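Bergeron Community Building Records
Data card and readme

What is in this folder

The folder holds the project records for the Bergeron community building, from the first feasibility sheet through the end of the defects period. Drisura was appointed to design and build it under a single contract, with Hukness as structural engineer and Vivolora supplying the kitchen and storage fit-out. The records were kept by each firm in its own way and have been brought into one set of tables so that they can be searched and compared.

There are 403 rows in the main table. Each row is one record: a drawing issue, a change request, an inspection, a delivery note or a handover item. Photographs, signed contracts and anything with a personal phone number have been left out of the tables.

Files

records.csv — the main table, one row per record
rooms.csv — room codes, names and floor areas
packages.csv — the 27 work packages and the firm responsible for each
changes.csv — change requests, with the decision and the cost effect
notes.txt — corrections made since the first release

All files are UTF-8 with a header row. Dates inside the tables are year first. Costs are whole dollars, before tax, and a blank cost means that no figure was given. A zero means the firm stated there was no charge.

Main fields

record_id: letter code for the type of record, then a running number. Numbers were never reused, so there are gaps.
package: matches the code in packages.csv.
room: matches the code in rooms.csv. EXT is used for anything outside the walls, including the parking lot and the drainage run along the north fence.
status: open, closed or withdrawn.
firm: the firm that raised the record, even if another firm closed it.

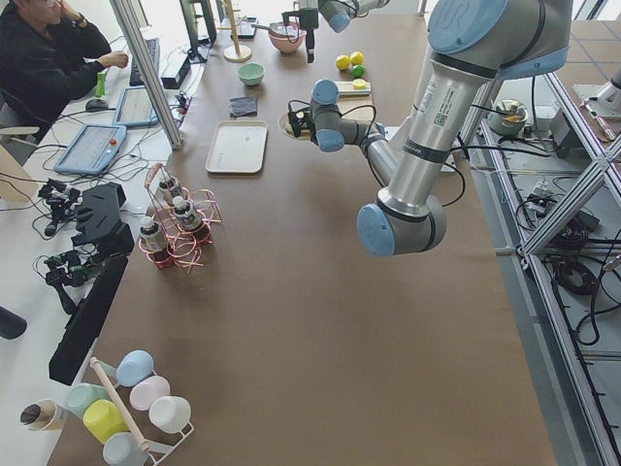 A record that covers more than one room is entered once, under the largest room, with the others listed in the remarks field. This matters most for the main hall and the store behind it, which shared a floor package and were inspected together. If you filter on the store alone you will miss those inspections. Search the remarks as well.

How the tables were put together

Mercedes Chávez worked from the Drisura document register and matched it line by line to the Hukness issue sheets. Where the two disagreed on a revision letter, the letter on the drawing itself was used. Jairo Palomino did the same for the fit-out records, which came as scanned delivery notes and had to be typed in by hand.

Room names changed twice during design. The "activity room" on the early plans became the "small hall" and then the "east room." All three are coded R04. The original wording is kept in the remarks field for anyone checking against the drawings.

Known problems

Change requests under $2,000 were agreed on site and written up in batches, so their dates show when the batch was typed. Do not use them to work out how long a decision took.

The heating package has no inspection records for March. The sheets were not in the box we received and Drisura has no copy.

There are 52 rows with no room code. Most are general site items such as fencing and temporary power — a few are probably room items, but the notes were too short to tell.

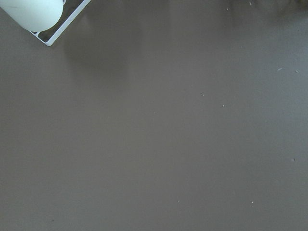

Version and contact

Second release, Oct 14, 2019. This release adds rooms.csv and corrects the firm field for the roofing package, which had been entered under Hukness by mistake.

Send corrections to Jairo Palomino with the record_id and the source document you are working from. Please keep the file names as they are if you pass the folder on.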